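Home | Kitchen | Tidying | Letters

Trash night with Boris Sokol 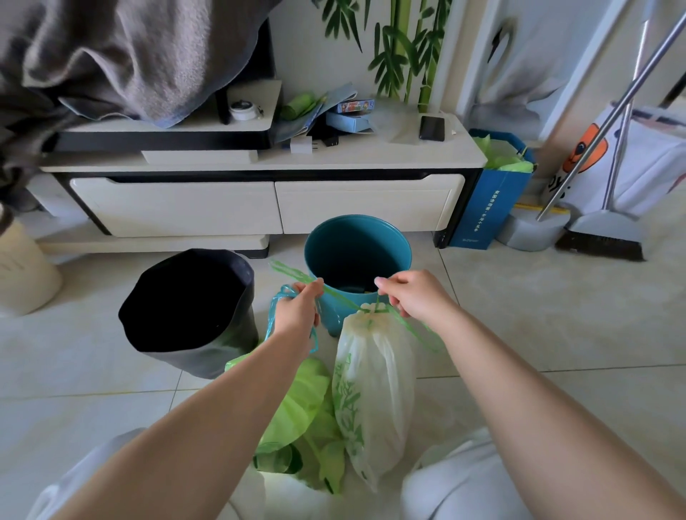 I asked Boris where he learned to be so fussy about garbage bags. "My aunt in Litau," he said. "She'd do every bin in the house in one go - 30 minutes, radio on." He swears by drawstrings and won't buy any other kind. "You pull, you tie, you're done!" And the fresh liner? "Goes in right away, or I forget till morning." (I always forget.)

989 shares | 2 comments
Last updated: December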